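1/ OK so I finally gave in and started ironing my shirts again. First time since December!
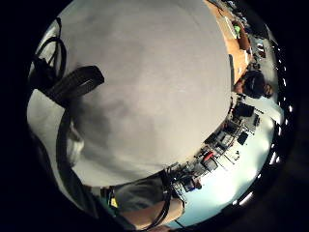 Gray fabric, creases and all.

2/ Kenta swears by hanging everything in the bathroom while you shower. Tried it for 15 minutes - my collar still looked like a road map.

3/ What does help: pulling stuff out of the dryer while it's a little damp (I know, I know, my mom said this for years).

4/ Did 3 shirts Saturday morning with the radio on and kind of loved it?? Linen is still my enemy though. Send tips if you have any!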